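Building grippers at the Pandiden workshop

Kęstutis Lukoševičius started with a kitchen tong and a bag of springs. He wanted a tool he could hold in one hand that closed the way a robot's fingers close, so that he could practice a task himself before trying to get an arm to do it. The tongs lasted one evening.

"They bent sideways as soon as I picked up anything heavier than a spoon," he says. "So I drew a proper body for it and printed that."

He has now drawn the body 19 times. The work began at his dining table and moved in July to Pandiden, a shared workshop where members pay 70 a month for a desk and use of the printers. The project is called Jellness, a name his daughter picked.

The fingers took longest. Hard plastic slid off everything, and foam tore at the corners. He settled on black fingers with a textured mesh pad on the inside face.

"The pad does most of the work," he says. "With a good pad you can get away with a weak spring. I had it backwards for months and kept buying stronger springs."
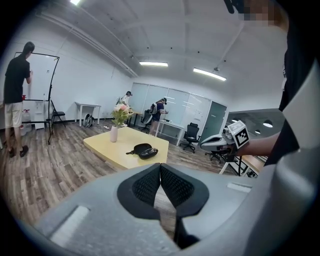
Tracking was the next problem. Lukoševičius needs to know where a gripper is in the room at any moment, and his first attempt used only a motion sensor. The position drifted. Another member suggested printed markers, the square black-and-white kind, on a cube fixed to the top.

"A cube is good because you can turn your wrist and there is still a face showing. You have to glue the faces on straight, though. I had one off by a little and lost a weekend to it."

The robot arm itself is a secondhand Vatell. He paid 500 for it with one bad joint and got the replacement part from Zaidi, a repair shop across town. The arm still stops now and then when it reaches out to full length. He thinks it is the cable and plans to rerun it through the base.

For practice he sticks to household jobs, mostly picking things up and putting them back. A session runs 20 minutes. Past that, he says, his hand gets tired and he starts to squeeze too hard, and the recordings are no use to him.

Asked what he would tell someone starting out, he goes back to the printing.

"Print the fingers separately from the body. Mine were one piece until version six, and every broken finger meant a whole new print."

Version 20 is already drawn. It has a thinner handle and a different screw at the hinge, and he is waiting on the screws.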